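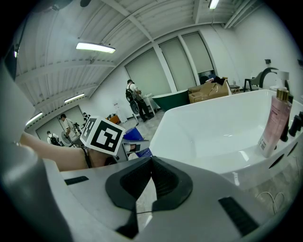
A word on baths from Hjørdis Berge

Those of you who came along to the July open house at Mikusmont will know I can talk about baths until the kettle boils dry, and quite a few of you have since written in asking me to put it all down on paper. So, with apologies to the shower people among us (I know there are plenty of you, and you're always welcome), I've had a go.

The thing most people get wrong with a freestanding tub is the floor. A big bath holds a good 300 litres before you've even climbed in, and in our older weatherboard places the joists were never meant for it. Please have a builder look underneath before you fall in love with anything in a showroom. My neighbours on Stutley Street had to add 2 extra bearers, and they were very glad they asked before the tiler turned up.

Next is the gap behind. Leave enough room to get your arm and a cloth right down the back - I like 30 centimetres, though you can squeeze by with less if you're nimble. Dust and hair love it back there, and you'll be the one on your knees every Sunday.

As for cleaning, a glossy white finish asks for very little. Warm water, a drop of dish soap and a soft cloth will do it, and then a rinse and a wipe dry so the hard water doesn't leave its marks. Keep the gritty powders for the laundry trough. I ruined the colour and shine of my first tub with one of those, and I still feel a bit sick thinking about it!

Mrs Ibrahim asked whether a tub is sensible once you're getting on a bit. She's 74 and still has a soak most evenings, so I'd say she's answered her own question, but a solid grab rail fixed to the wall and a proper non-slip mat are money well spent at any age.

If you'd like to borrow my folder of plumbers' quotes and tile samples, it's at the front desk with Emon. Please bring it back when you're done - it's the only copy I've got.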